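March 1, 2024

Continuing the adhesive shear runs on the Truvano two-part epoxy. The February batch is closed out; everything below uses the new resin lot.

## Coupon prep

- Lap coupons abraded by hand, 3000 grit first by mistake, then redone at the usual 120. The 3000 surfaces looked polished and I did not want them in the set.
- Solvent wipe, two passes, fresh cloth each pass. Let stand 34 minutes before bonding.
- Overlap set with the Sarmiento jig. The left stop has play in it again. Shimmed with brass foil.
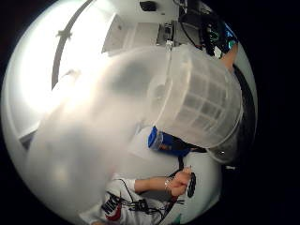

- Mixed by weight on the small balance, 50 g total. Pot life on this lot is shorter than the data sheet says. The last four coupons were laid up with resin that was already stringing, so they are marked L and kept apart.
- Clamped with spring clips, same clips as February. Squeeze-out trimmed after the gel stage.

Wilfredo Estrella asked whether the clip force matters. Probably yes, but I have no numbers. Bond line thickness will have to be measured on the cut ends.

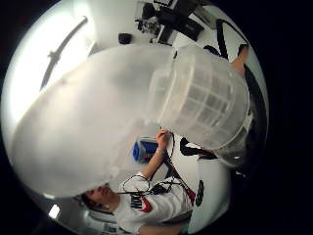

## Pull tests

Load cell zeroed before each coupon. Crosshead speed unchanged from the last series. The first good coupon let go at roughly 2000 N, mostly cohesive, with a strip of adhesive failure along one edge. The second was close to it. The third slipped in the grips and is void.

L coupons not pulled yet.

## Open

- Replace the left stop on the jig. Drillgate has the pin size, order two.
- Ask Serketti for the storage history on this lot.
- Recheck grip face wear before pulling the L set.
- Wilfredo to section the two broken coupons and log bond line thickness on the shared sheet.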